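Home | Projects | Reports | Team | Contact

Project Report: Waiting in Line at Tranunon

By Tamara Stetsiuk

I've been a theme park person since I was tall enough to be let on anything, so when our course told us to pick a "real world waiting problem," I had my hand up before the slide was even finished. Everybody else did coffee shops or the campus print room. My group (me, Loubna Bensaid and Siyabonga Venter) did a haunted house!

The house is called Moroz and it's the big walk-through at Tranunon, the park out past Canbridge. It only runs in October, on the nights when the park closes early to day guests and opens again for people with the separate Halloween ticket. You go through on foot in small groups, it's freezing inside on purpose, and the line for it is kind of famous. Loubna had given up on it two years in a row.

What we wanted to know was pretty simple. Does it matter how many people they send in at once? The park batches guests at the door, and everyone we talked to had a theory about it. My theory was that bigger groups would make the line move faster and nobody would mind much. I was half right.

How we did it

We stood near the exit with clipboards over 3 event nights and asked people to fill in a one-page survey. We ended up with 400 usable ones, plus a pile we had to throw out because the rain got to them. (Bring plastic sleeves. Please.) The survey asked how long people thought they had waited, how big their group was going in, how scary it was, and if they'd get back in line.

Siyabonga also timed the real wait by handing colored cards to guests at the back of the line and having me collect them at the door. This was his idea and it was a good one, though the first night I lost track of which color was which and we had to toss that hour.

Uliana Maksymiv from guest operations let us watch the batching from behind the rope and answered about a million questions. She explained that the group size changes during the night depending on how fast the actors can reset, so it was never going to be a tidy experiment. We just wrote down what they did and matched it up later.

What we found

The longest wait we timed was 69 minutes, right after the parade let out. The people who had waited that long mostly guessed it was longer, and a few wrote some pretty salty things in the margin. The shortest was 30 minutes, late in the evening when families with small kids had gone home.

Bigger groups did get the line moving. But the people at the back of a big group gave the house much lower scare scores, and when you think about it, of course they did. The actor jumps out at the front, the front screams, and by the time you shuffle around the corner there's a guy in a frost mask walking back to his spot. One person wrote "I paid to watch strangers get scared," and Loubna wanted that for our title.

The part I didn't expect was that the people in small groups were more forgiving about the wait. We had figured a longer line would mean grumpier answers across the board. People who'd had a great time inside seemed ready to shrug it off, and most of them said they'd line up again.

We also put our numbers into Plultavis, the queue program we use in class, and tried a version where the big groups get split in two at the first door. On paper it keeps the line moving and gives more people a front spot. I don't know how it would hold up with real teenagers holding hands and refusing to be separated.

What went wrong

Lots! We only surveyed people who finished, so anyone who bailed halfway down the line isn't in here at all, and that's a pretty big hole. We were cold and probably picked friendly-looking people. And our scare question went from "not scary" to "I cried," which our instructor Zoriana Boiko pointed out is maybe not a proper scale. Fair.

If I did it again I'd start at the back of the line and follow the same guests all the way through, even if that meant far fewer surveys. I'd also want to try a regular indoor ride with seats, where the group size is fixed and you can't be stuck behind somebody tall.

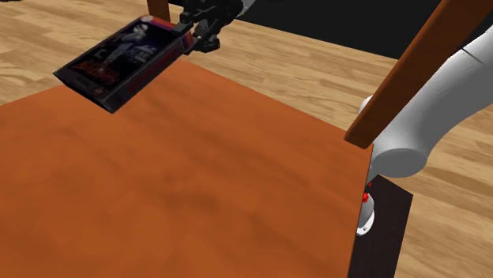 Siyabonga still has the colored cards, and he's agreed to hand them over to next year's group if they want to take on the water rides. Loubna and I are going back in October as plain old paying guests, and we're getting in line before the parade.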